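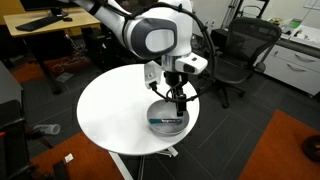 What a Sample Is, and Why Size Matters

Suppose you want to know how many pupils in your town walk to school. One way to find out is to ask every pupil. Asking every member of a group is called a census. The whole group is called the population, even when it is made of frogs or light bulbs instead of people.

A census takes a long time. The town of Fidstead has 2,000 pupils. If each one took a minute to answer, a single person asking the question would need more than 33 hours. So most of the time we ask only part of the population. That part is called a sample.

How a sample goes wrong

Huguette Fortin wanted to know how the pupils of Fidstead get to school. She stood beside the bike rack one morning in August and asked 90 pupils. Nearly all of them said they came by bike.

Her arithmetic was correct. Her sample was the problem. Pupils who walk or take the bus have no reason to stop at the bike rack, so they had almost no chance of being asked. A sample that leans toward one kind of answer is called biased.

Asking more pupils at the bike rack would not have helped. A large biased sample is still biased.

How to choose a fair sample

In a simple random sample, every member of the population has the same chance of being picked. One method works like this:

Write every name on a slip of paper. All the slips must be the same size. Put them in a box, mix them well, and draw out as many as you need without looking.

Computers do the same job with lists of random numbers. The slips are slower but give the same kind of sample.

Why two samples disagree

Zachary Gosselin and Océane Girard each drew a random sample from the same box. They put the slips back and mixed them between turns. Zachary found that half of his sample walked to school. Océane found that a little more than half of hers did.

Neither of them made a mistake. They drew different names, so they got different answers. This difference is called sampling variation. It happens every time, and it can be large when samples are small.

Try it with a coin. Toss it 2 times and you may easily get two heads. Toss it 90 times and you will almost never get 90 heads — the share of heads will usually be close to one half. Larger random samples tend to land closer to the true value for the population.

There is a limit to what size can do. To make the usual error half as big, you need four times as many slips. At some point the extra work is not worth the small gain.

Words to know

Population: the whole group you want to learn about.
Census: a count or question that covers the whole population.
Sample: the part of the population you look at.
Bias: a lean in one direction caused by the way the sample was chosen.
Sampling variation: the differences between samples that come from chance.

Text by Hanne Kvaran

Related
Mean, Median and Mode
Reading a Bar Chart
What Does "Likely" Mean?
How to Write a Fair Survey Question
Dice, Coins and Spinners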